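Guides > Damisell sewing machine > Threading and first stitches

Last updated: March

4. Your first seam

Now for the fun part! Set the Damisell on a firm, level table with room to the left of the needle for your cloth.

1. Switch off at the wall and raise the presser foot.
2. Drop in a full bobbin so the thread unwinds anticlockwise.

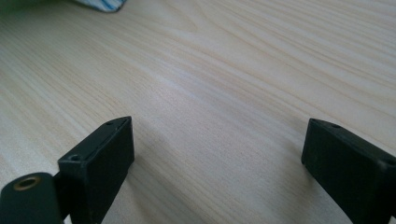

3. Thread the needle from front to back and pull 8 cm of thread behind the foot.
4. Switch on, choose stitch 2 and set the length dial to 3.

Note: stitch 2 is a lovely forgiving straight stitch – perfect for cotton scraps. 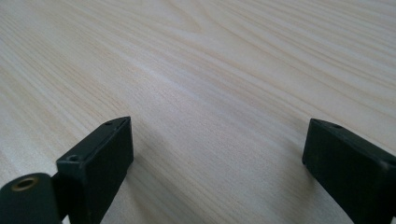
5. Lower the foot, then press the pedal gently. Let the machine draw the cloth along; your hands only steer.
6. Sew a few stitches back and forth at each end to lock the seam.

CAUTION: Keep fingers clear of the needle. Never pull the cloth from behind, as this can bend the needle.

Loops underneath? Rethread the top with the foot up – it nearly always cures them. Turn to section 5 for zigzag, which is a treat on stretchy fabrics.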